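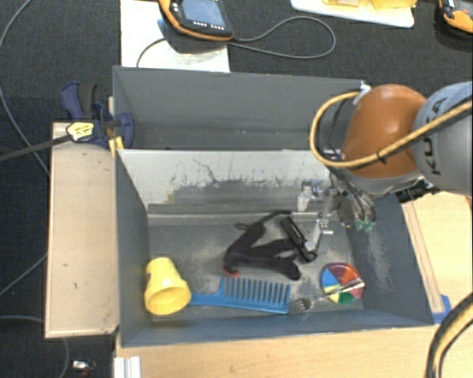

How long should a review of a children's book be?

Shorter than you think. I aim for four paragraphs, and if I hit a fifth I go back and find the one where I was showing off.

I get asked this a lot by parents who want to start writing up what their kids are reading, so I figured I'd put my whole method in one place. It's not fancy! I've been doing it since my oldest was in kindergarten, and I still do it at the dining table with a pen that barely works.

Start by reading the book twice

Once by yourself, once out loud to an actual child. These are two different books, I swear. I read Simby by myself one night in February and thought it was sweet but a bit slow (small dragon, big hill, lots of weather). Then I read it to my daughter and she made me stop on every page so she could do the wind noises. Slow was the point. I'd have given it a very grumpy review if I'd stopped after the first go.

If you don't have a kid handy, borrow one. My friend Kanchan Rajput lends me her twins, who are brutal.

Write down what made anybody react

I keep one index card tucked in the back cover and put down page numbers and a word or two. "p. 25, laughed." "p. 4, wanted to know what a moat is." That's it. Don't write sentences yet, you'll get attached to them and then you'll be stuck trying to fit them in.

Boredom goes on the card too. If somebody wandered off to look for a snack, I want the page number.

Tell the setup and then stop

This is where most first reviews go wrong, mine included. My first one ever was 1213 words long and I'd say two thirds of it was plot. I told the entire story, with the ending, and then added "we liked it" at the bottom. Faisal Paracha, who runs the newsletter I was writing for, sent it back with one note: "Now I don't need to read it."

So give the hero, the problem, and the place. For Stiltham, which is my current favorite early chapter book, mine goes like this: Amaral is a princess who lives in a town on stilts, the tide has stopped coming in, and she's the only one who wants to find out why. Done. You don't need the crab.

Say one thing you didn't love

Even if you adored it. I adored Stiltham and I still think the middle chapters have too many cousins in them. A parent standing in a library with a toddler on one hip wants to know that sort of thing. Be fair about it, though, and say who it might not bother. My son is nine and couldn't get enough of the cousins.

Talk about the pictures

I forget this one constantly. In a book for this age the art is doing half the work, so give it a few lines. Is there enough on the page for a kid who isn't reading yet? Do the drawings give away a surprise before you turn the page? (Drives me up the wall.)

Put the age in, but use your own kids

The range on the back cover is pretty wide most of the time. I just write who I read it to and how it went: "read aloud to a five-year-old, no trouble" or "my second grader read it alone and asked for help with 2 words." People can work out the rest from there.

Read your review out loud before you post it

If you run out of breath, chop the sentence. If you hear yourself say "whimsical," chop that too. Then send it off and go pick the next book. Mine is Hirnosex, the sequel everyone at school pickup keeps mispronouncing, and I've already got a card in the back of it with three page numbers on it.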